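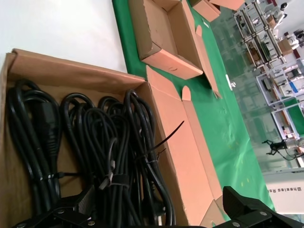
Power cords, box one. Green bench, more boxes behind.

Thread: Sorting power cords into boxes – is it worth doing at all?

nomura_m
February 26, 2020
I've been put in charge of the cord situation at our shop and I'm already tired of it. We have 29 cartons of cords left over from monitors and desktop machines we sold on. My boss read somewhere that you should coil each one, strap it, and put the coils in small cardboard boxes. So now I coil. I don't see what it gets us. The coils still lean on each other and catch, and when I pull one out two more come along. Has anybody kept a system like this going past the first month?

yagi_j
Yes, for four years. What are you tying them with? I see a cable tie and a hook-and-loop strap in the same pile, and mixing the two is asking for trouble. The long tail on that tie is going to snag every cord you lift past it. Trim the tails or go all strap.

nomura_m
Whatever they came with. I'm not buying 300 straps for cords that sell for next to nothing.

cedmont_kate
You can get the Truklow ones on a roll and cut them to length. I did 185 cords with one order and had some left.

yagi_j
The Truklow roll is fine until the fuzz side fills up with dust. Then it lets go in the box and you're back where you started. I'd use plain string before I'd use that again.

cedmont_kate
Mine have held since October. Maybe sweep your shop.

okabe_yuto
I'm with the original poster on this one. Boxes are the wrong shape for cords. A cord wants to hang. We put pegs on a wall, one peg per plug type, and threw the boxes out. Anyone can find what they need from across the room.

yagi_j
How many cords on that wall?

okabe_yuto
Forty or so.

yagi_j
Well, there you go. Try it with 2,000.

kumikokudo
I wouldn't trust the wall or the box. The real question is how many you keep. Every one of these threads is people finding nicer ways to store stuff they're never going to use. When did you last sell one of those cords, nomura?

nomura_m
Two last week. Before that I'd have to look.
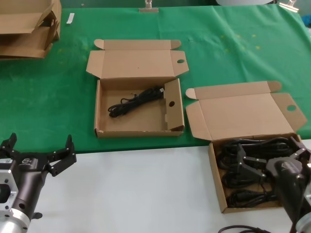

And before anyone tells me to spread out more, I have the space. There's a green cloth clipped over the table so things don't slide around, and a stack of folded boxes in the corner waiting for their turn. One box has a single coil in it and the one next to it has several. I started out thinking one per box looked neat, then I did the math on cardboard and gave up on that.

cedmont_kate
One per box is fine if you're mailing them out. For a shelf it's a waste. Do those have the round hole in the side?

nomura_m
Yes, side wall and lid flap both. I stick a finger in the side one to drag the box off the shelf. It's the one part of this I have no complaint about.

hatsue_matsuda
I do this for a school district, so take it for what it's worth. Keep the coils loose and wide. People wind them tight because it looks tidy and then the cord fights you when you open it. Lay them flat, plug end on top where you can see it. Same plug type in the same box, and write it on the end with a marker.

okabe_yuto
"Plug end on top" lasts until the first person digs through.

hatsue_matsuda
Then they dig through and I fix it on my next round. I never said it ran itself.

yagi_j
She's right about the tight winding. I still say string.

kumikokudo
Still waiting to hear why we need 29 cartons.

nomura_m
Because the boss won't let me recycle them – I asked. He also wants me to look at the Pimunen drawer inserts. Has anyone used those for cords?

cedmont_kate
I looked at them once. Too shallow for anything with a thick plug, and you pay by the drawer.

nomura_m
Figured. OK, I'll do one carton Hatsue's way and one on pegs and see which one I hate less. Kudo, if the boss ever goes on vacation I'm taking your advice.

kumikokudo
Let me know which week.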